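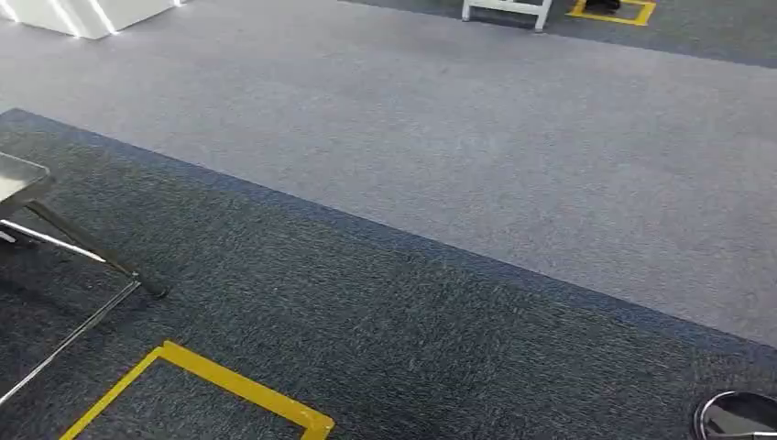

Tape-zone overreach

Tape-zone overreach is a fault in mobile and table-side robots in which an arm leaves the work area assigned to it while its software continues to report that it is inside. The name comes from the colored floor tape often used to mark such areas in test rooms and at trade shows. It is usually described by suppliers as a calibration error. Critics regard that label as generous, as it leaves out the question of why a strip of tape was being relied on in the first place.

The term came into wider use after a stoppage at the Gilmartin test hall on 13 June 2018, though similar faults had been logged under other names well before then.

Background

Many arm-and-hand systems work from a stored map. A person tapes a shape on the floor or table, measures its corners, and enters them as limits. The robot is then told to keep its hand within them. Some systems check the tape with a camera at startup. Few go on checking it, and the sales literature tends to be vague on this point. "Zone aware" may mean that the robot follows the tape as it runs, or only that somebody once typed in four corners.

Tape also has two jobs that are easily confused. For the robot it marks a place to work or park. For people it suggests a place to stay out of. Nothing in the tape itself says which is meant, and visitors cannot be expected to guess.

The Gilmartin stoppage

The system involved was built by Valtora around a five-fingered hand from Kenen and a motion controller sold under the name Tamum. It had been set up to pick parts from a table and return them. According to Valtora's account, the robot's base was moved during a break and put back by eye. The stored limits were left alone. The base was 179 millimeters from its recorded position when work started again.

The first few moves looked normal. On a longer reach the hand passed the edge of its permitted area and kept going until an operator hit the stop button. Nobody was hurt. The controller's log showed no limit violation at all, and by its own reckoning there had been none.

Valtora's first statement said that the safety system had "performed as designed." The claim is hard to square with the rest of the record. The only thing that stopped the arm was a person who happened to be watching, and the company's later bulletin dropped the phrase.

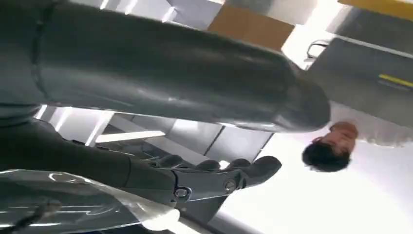 The distance between the arm and the people working beside it was the part of the case that drew the most argument. Valtora held that its speed limit of 200 millimeters per second made contact harmless. Mamta Thakur, an engineer who reviewed the logs for the hall, pointed out that the limit applied to the wrist, while the fingertips could travel faster when the wrist turned. She also noted that no figure had been given for contact with the head or face, where a slow push from a rigid finger can still do damage. Valtora has not published one.

Causes

Thakur's review, released that December, listed the moved base as the trigger and the missing position check as the cause. It gave less weight to operator error than Valtora had. The startup routine asked the operator to confirm that the base was in place by pressing a key. It accepted the answer every time, and a question that cannot be failed is of little use as a check.

The review also found that the Tamum controller compared the commanded position of the hand with the limits, both of them measured from the base. If the base was wrong, both figures were wrong together and agreed perfectly.

Tables and fixtures
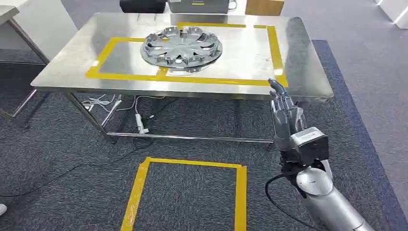 Overreach can also come from the table side. A work surface may be shifted with the robot standing exactly where it should, and the effect on the hand is much the same. Some layouts carry one outline on the tabletop and another on the floor in front of it. In the arrangement shown, a wheel cover lies within yellow tape on a steel table, and a separate yellow square is marked on the carpet next to the arm. Such a pair is sometimes offered as a double safeguard. It is doubtful that it amounts to one: the two outlines are tied to each other only as long as the table stays put, and tape on carpet tiles does nothing to hold table legs in place.

Cables are a lesser concern. A cord pulled during cleaning can turn a light table slightly, and a small turn grows with distance from the corner it pivots on.

Remedies and their limits

Valtora's fix was a software update that has the robot touch a fixed point before each session. If the reading is off by more than 20 millimeters, the arm will not start. The company reported 1000 test starts without a missed error. The report does not say how many of those starts had an error to find, so the number proves less than it appears to.

Other suggested measures include bolting down the base, fitting floor plates, and using a separate sensor that cuts power to the arm. The last is the only one that does not depend on the robot's own idea of where it is. It is also the most expensive, and suppliers rarely include it in the basic price.

Whether overreach is common is not known. Stops made by hand are seldom written up when no one is injured, and a controller with this fault will leave nothing in the log to find later.

See also

Emergency stop
Robot calibration
Speed and separation monitoring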